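Section 4. Setting up the counter and the bowls

This section covers the counter space next to the stove: the mat, the wall behind it, the bowls and plates in daily use, and the dry goods that stay within reach. Complete Section 3 (stove and hob) first. If the kitchen has counter on both sides of the stove, set up one side completely before starting the other.

You will need:
One Rivis counter mat, 300 cm roll
Scissors or a utility knife
A tape measure at least 200 cm long
A soft cloth and dish soap
A stiff nylon brush for the tile joints
The bowls and plates you use every day

4.1 Cleaning the counter and wall

1. Take everything off the counter. Put open bags of dry goods on the table, away from water.
2. Wipe the counter with warm water and a little dish soap. Wipe again with plain water.
3. Brush the joints between the wall tiles with the nylon brush and soapy water. Work from the top row down so dirty water does not run over joints you have already done.
4. Dry the counter and the lowest row of tiles with the cloth.
5. Leave the counter bare for 36 minutes before laying the mat.

Note: Joints that have been yellow or brown for years will not come back to white with soap. You can leave them as they are. Loose or missing grout should be repaired before you go on, as water behind the tiles will work its way under the mat.

Caution: Do not mix cleaning products. Do not use bleach on a wall that was cleaned with vinegar the same day.

4.2 Cutting and laying the mat

1. Measure the counter from the side wall or open end to the base of the stove. Measure along the front and again along the back. In older kitchens the two numbers are often different.
2. Unroll the mat on the floor, pattern side down, and let it lie until the ends stop curling.
3. Mark the longer of your two measurements on the back of the mat and cut along the line.
4. Lay the mat on the counter with the straight factory edge against the wall. Smooth it with the flat of your hand from the wall toward the front.
5. Trim the stove end to fit. The mat should end at the base of the stove and must never run under it.
6. If the pattern has stripes, check that they run square to the front edge of the counter before you trim.

Caution: The mat will mark if a hot pan is set on it. Use a Plorkard trivet for anything that comes straight from a burner.

Note: Bubbles under the mat usually mean the counter was damp. Lift the mat, dry both surfaces, and lay it again.

4.3 Placing the working bowl

The working bowl is the one you reach for first, for beating an egg or mixing a marinade. A plain white bowl is easiest, as you can see grit or bits of shell in it.

1. Choose a bowl with a flat, steady base. Set it on the mat and press lightly on the rim. If it rocks, use a different one.
2. Put it near the middle of the counter, with open mat on the side you work from.
3. Keep one plate near it for spoons and peelings. An old plate with a printed pattern will do.
4. Stand the bag of salt or sugar you are currently using upright against the wall, behind the bowl. Fold the top over twice.

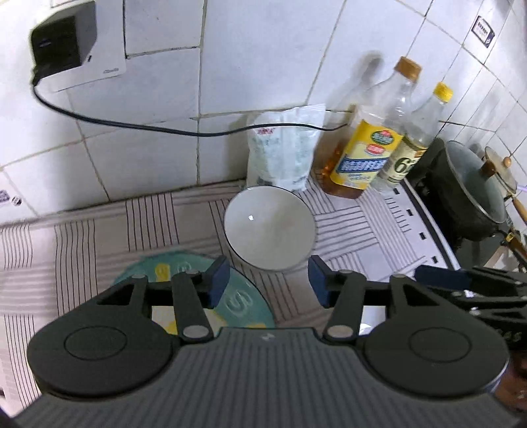
5. Leave the stove side clear for lids and for the spoon you are cooking with.
6. Try the layout for one meal before you decide where the rest goes. Left-handed cooks may want steps 2 and 3 the other way around.

Note: If a bag will not stand on its own, it is either too full or nearly empty. Move the contents to a Segers jar. The 50 oz size takes a standard bag of sugar with room for a scoop.

Caution: Bags left open near the stove take up steam and the contents will cake. Fold the top over again after every use.

4.4 Adding the other bowls

Most households use only a few bowls a day and store many more. Only the daily ones belong on the counter.

1. Take all your bowls out of the cabinet and sort them by size.
2. Check each rim with a fingertip. Retire any bowl with a chip, even a small one.
3. Pick the bowls that were used in the last few days. Return the others to the cabinet.
4. Put smaller bowls toward the wall and the largest toward the front. The large one gets picked up most and should not have to be lifted over anything.
5. Give children's bowls their own place at the far end from the stove. Bowls with painted pictures or raised letters on the rim are easy for a child to find and should not be stacked under heavy ones.
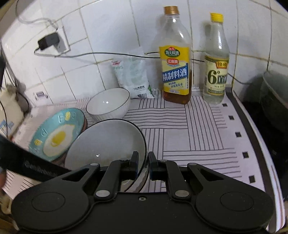 6. Leave a finger's width between bowls where you have the space. Where you don't, let them overlap at the rim but keep them from leaning on the tiles.
7. Wash ribbed or rippled bowls with a brush. Flour and egg dry in the grooves and a cloth slides over them.

Note: Bowls from the same set should nest without force. If two bowls stick together, fill the inner one with cold water, stand the outer one in warm water, and wait. Do not twist.

Caution: Painted decoration may not be suitable for the microwave. Look for a mark on the base. If there is no mark, do not heat the bowl.

4.5 Daily and monthly care

After each meal:
1. Move the bowls to one end and wipe the open half of the mat. Change ends and repeat.
2. Dry the strip along the wall, where water collects.
3. Put the bowls back in the same places.

Once a month:
1. Lift the mat from the front edge and wipe beneath it.
2. Brush the lowest two rows of tile joints.
3. Check the stove end of the mat for browning or curling. Trim off damaged material up to the width of one finger. If the damage goes further, replace the mat.

Mats laid in May or later in warm weather may shrink a little in their first winter. A narrow gap at the side wall is normal and does not need to be filled.

Replacement mats and trivets are listed in the Calora parts sheet at the back of this guide. Corrections to this section go to Marijke Aerts at the address on the same sheet.

Continue with Section 5, Drawers and cutlery.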